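Cleaning Sticky Buttons on an Old Game Controller

Posted 25th April by Jasmina Vasić

These steps are for the Negri pad that shipped with the Civo console, but most two-button controllers from those years open the same way. You need a small Phillips screwdriver, cotton swabs, rubbing alcohol and a bowl of warm soapy water.

1. Unplug the controller and lay it face down on a towel. Take out the screws and keep them in a cup.

2. Lift the back shell straight up. The cable is looped around a plastic post - note which way it runs before you move it.

3. Take out the circuit board and the rubber pads. Wipe the black contacts on the board with a swab and a little alcohol. Don't scrub.

4. Put the shell and buttons in the soapy water for a few minutes. Leave the rubber pads out and wipe them with a damp cloth.

5. Let everything dry overnight.

6. Put the buttons back first, then the pads, then the board. Tighten the screws until they stop and no further, or the D-pad will feel stiff.

I test mine with the first stage of Curkelwood. If jumps still fail, the pad under that button is probably worn. Fukov sells replacements in sets of 2, and the set I bought in October still works fine. 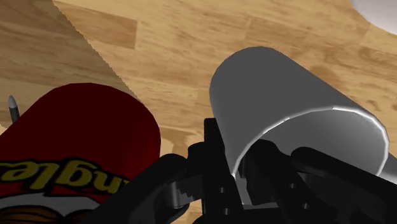

Check the cable as well before ordering parts. Bend it gently near the plug while holding a direction, and if the character stops moving, the fault is in the wire.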